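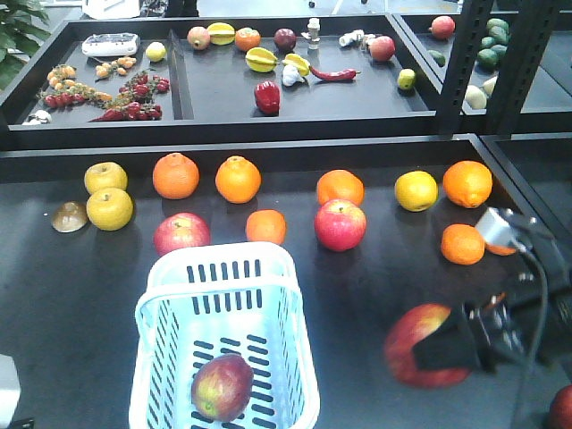

22 December 2024

Three days to go and I still hadn't bought a single thing for the fruit bowl, so off I went with my list and my good intentions. My grandmother's rule was apples, oranges and one lemon for the punch, and I stick to it (mostly!). This year I'm doing red apples, the kind with yellow streaks, because they look so cheerful piled up, and they're great sliced with cheese if there are any left by Thursday.

Oranges are where I get carried away. I like the big dimply ones for juice and the little tangerines for the kids' stockings, and last year I somehow came home with 51 tangerines. We were peeling them until the middle of January. Viktória got two jars of marmalade out of it, so she's not complaining.

Then there's the snack situation. I can be very sensible around fruit, but put me in front of a row of bags hanging on hooks and I want one of each, especially the red ones.
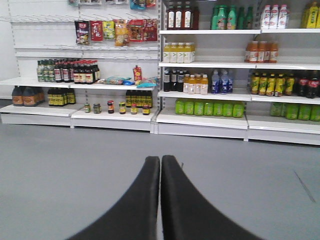 My brother-in-law Rafail only ever asks for something fizzy and something crunchy, and he's happy all evening. I wrote "bottles, LOTS" on the list and underlined it twice.

Oh, and I'm trying a mushroom gravy this time. The recipe wants 700 grams, all chopped by hand, so if anyone on Clolley Street wants to come over and help on Tuesday, bring a knife and I'll put the coffee on.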